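**September, shop notebook, gripper cart (Poden build)**

Start 6:40 pm. Picking up from last entry, wrist cam bracket v3 is printed and on. v2 is in the scrap bin, don't reuse it, the slot was off and it rubbed the cable.

Goal tonight: stop the exposure from hunting, get a decent tilt calibration, log a run outside the shop. In that order. Did not happen in that order.

**Bracket**

v3 sits lower behind the housing. Four screws, blue threadlocker on the two back ones only. Front two I want to be able to pull without heat. Camera cable now goes under the left linkage, zip tie at the elbow, not at the wrist!! At the wrist it pulls tight when the roll joint goes past 90 and then we get dropouts and blame the driver. Catinca lost a whole evening to that last month.

Torque on the finger pivots: redid both sides. Left was looser than right. No idea for how long. Closed the fingers on a shim afterward and they meet square now, or square enough for me.

TODO: order more of the short pivot screws. Down to the last bag, and two of those have chewed heads.

**Gripper firmware**

Flashed the Zunalia branch. First try failed, wrong port. Second try fine. Position readback:

- fully open: 1226
- fully closed: 12
- hold threshold set to 30, was 200

200 was way too high. It would decide it was holding something whenever the fingers slowed down near the end of travel. At 30 it stops lying, but it also misses thin stuff (cardboard, a zip bag). Leave at 30 for now. Catinca wants a curve instead of one number and she's probably right, but I am not writing a curve tonight.

Watch out: after a power cycle it comes up with the old threshold until you hit save twice. Once does nothing. Wrote this on tape on the controller box too.

**Exposure**

Auto exposure is the problem, not the lens. Under the bench lamp it's fine. Point the wrist up and any ceiling light drags the whole picture dark, then it overshoots coming back and the next second of video is useless for the tracker. Things tried:

1. Center weighted metering. Slightly better.
2. Locked exposure. Great until you move to a different room, then bad.
3. Auto with a slow ramp. Keeping this one. Bright spots still blow out but the rest stays put.

Config is in the Bellamy folder, file with "slow" in the name. The one called "slow2" is a mistake, ignore, will delete.

Also turned sharpening off. It was putting halos on every hard edge and the line finder loved those more than the real edges.

**Tilt calibration**

Used the checker board on the door. Good numbers straight on, bad numbers past 45 or so. I think the board is bowed. Held a ruler to it and yeah, bowed, top corner is off the door. Need a stiff one. There's a piece of aluminum sheet behind the band saw nobody has claimed, asking on the list before I glue paper to it.

Gave up on the board and went for long straight lines instead. Plan was any big indoor space with ducts, beams, wall edges, whatever. The idea is the line finder gets its vanishing directions from the building and we compare to the wrist encoder. Codow does it that way in their writeup, theirs is for drones but the math dosn't care.

**Run outside the shop**

Did the store run. Wrist rolled hard over, camera up toward the ceiling. Battery lasted the whole thing. Heavier than I like, the strap on the cart needs a pad. 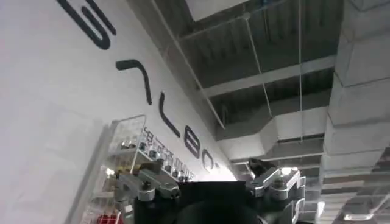 *Wrist cam, rolled over, wall lettering and ceiling ducts behind the fingers. Light above the right finger still blows out.*

Notes off that frame, for Catinca mostly:

- Wall to ceiling line is long and clean, finder should get it with no help. Duct edges too. The duct joints might give it short false ones, check min length.
- Blown patch by the right finger eats into the smallest letter. Slow ramp kept the bigger letters readable so I'll take it.
- Both linkages in view along the bottom, bright highlights on the metal. These need masking. If they aren't masked the finder will happily use the finger plates as building. Mask has to follow finger position, a fixed one won't cover open and closed both.
- Suspension rods are thin. Guess the finder drops them. Fine if so.
- Product rack on the left has lots of tiny edges, all tight rows. Same tilt as the wall so maybe harmless, maybe just slow.

Tempting to paint the linkages flat black and be done with it. Would kill the glare. But paint in the pivots, no. Tape on the flat faces maybe. Try tape on one side first and compare left and right.

**Open stuff**

- [ ] finger mask driven from readback (1226 to 12 range, invert it, open is the big number)
- [ ] save-twice bug, Catinca Vlad has the Zunalia source, ask her
- [ ] new flat calibration board
- [ ] pad for cart strap
- [ ] rename the Poden logs so they sort, right now 10 comes before 2
- [ ] matte tape, one linkage
- [x] bracket v3
- [x] threshold off 200

Line finder over the full run started 9:50 pm on the bench machine. Do NOT shut that one off, there's a note on the moniter. Fan is loud, that's normal, the side panel is off because the latch broke.

Gripper parked half open, power out, battery on the charger by the sink. Camera lens cap is in the small drawer with the hex keys.

Added 10:15: first chunk is through. Tilt from lines and tilt from encoder disagree by a constant, same sign every time, so it smells like the bracket sits a hair off and not like noise. Could just be the two front screws I left dry. Going to snug them tomorrow and rerun the same chunk before touching any code.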